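Vamgate council debates: transcript data card

Contents: 243 segments from 26 televised council debates, hand-corrected by Chaminda Jayawardena. Each row has speaker, party, start time and text. Interruptions are kept — heckles are tagged "unattributed".

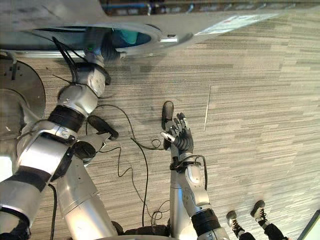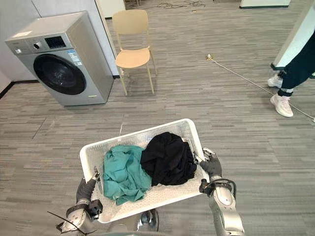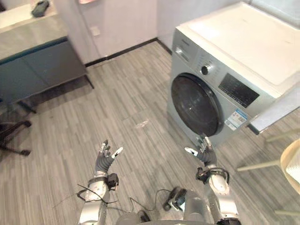
Second picture: white basket with teal-green and black garments.

Known gaps: the May debate has no sound for the opening speeches. Smaller parties account for 50 segments.

Last updated: February 17, 2023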